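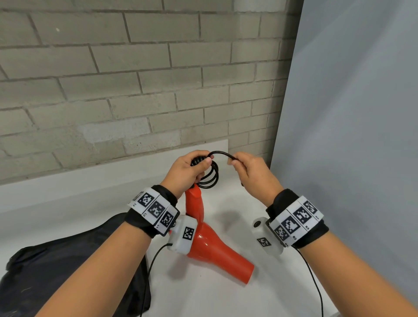

4.3 Storing the Dryer

1. Slide the switch to 0 and pull the plug from the outlet. Grip the plug, never the cord.
2. Let the dryer cool for ten minutes.
3. Gather the cord in wide, relaxed coils. Leave the first few inches at the handle straight.
4. Hang the dryer by its loop or lay it in a dry drawer.

CAUTION: Do not wrap the cord around the handle. Tight bends can break the wires inside.

Note: Check the cord for cracks before each use — if you find any, stop using the dryer and contact Uvora Service. Replacement cords are listed under part 2540 and must be fitted by a repair shop.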